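Kiso Opens Book Exchange for Households Clearing Their Shelves

ZUSTCOMBE, October 2026 – Kiso, the home organizing company, today opened a book exchange at its Zustcombe workroom. Residents can bring in hardcover books they no longer want and take others home in their place. There is no charge and no membership.

The exchange grew out of the company's home clearing work. Books are among the items customers find hardest to part with, and many end up in boxes in a garage or under a bed. In August, Kiso ran a trial for its existing customers and took in 2,341 books. Most were novels and cookbooks, with a smaller share of family reference sets, diaries and presentation volumes.

Each book brought to the exchange is looked over at a table before it is shelved. Staff check the cover, the corners and the edges of the pages, and look inside for letters, photographs and pressed flowers. Anything personal is returned to the household. 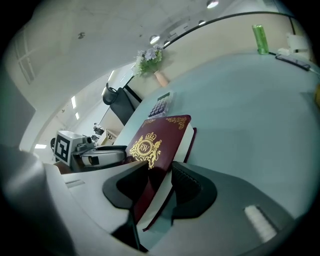 A burgundy hardcover with a gold crest on the cover.

Hardcovers with stamped or decorated covers are kept on a separate set of shelves. They can be borrowed for display or taken outright, on the same terms as any other book. Kiso does not give valuations and does not sell books from the exchange. Owners who think a book may be valuable should have it appraised before bringing it in.

Households may bring up to 30 books per visit. Books should be dry and free of mold, with the cover attached. Encyclopedias are accepted only as complete sets. Magazines, loose papers and school workbooks cannot be taken.

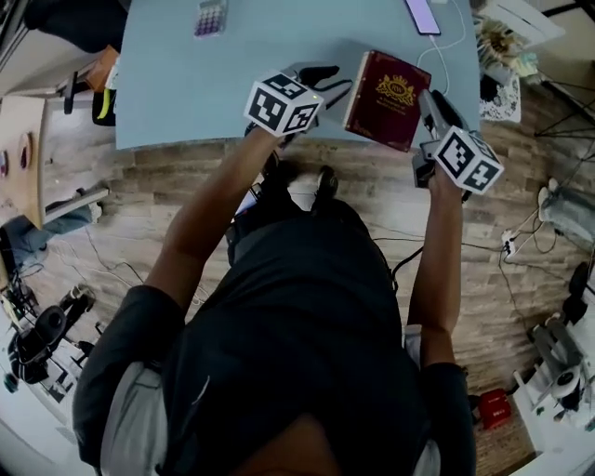

Once a book has been checked, it is given a paper slip with the month it came in and placed under one of the general headings used on the shelves. Books still on the shelves after two months are moved to the Brudby reading room, which has agreed to receive them through next year. Titles that Brudby already holds are boxed and offered to other reading rooms nearby.

The shelving was supplied by Jatoi, a local joinery, and was built to take tall and heavy volumes on the lower rows. Two of the units are on casters so they can be moved aside when the workroom is used for evening classes on packing and storage.

"People want to know that a book will be looked at properly and will go to someone who wants it," the company said in a statement. "We would like to make that easy to do on an ordinary trip into town."

Customers who have booked a home clearing visit can ask for their books to be collected at the same time. Collection is free within Zustcombe. Households in Brudby can request it when they book.

About Kiso
Kiso provides sorting, packing and storage help to households in Zustcombe and Brudby.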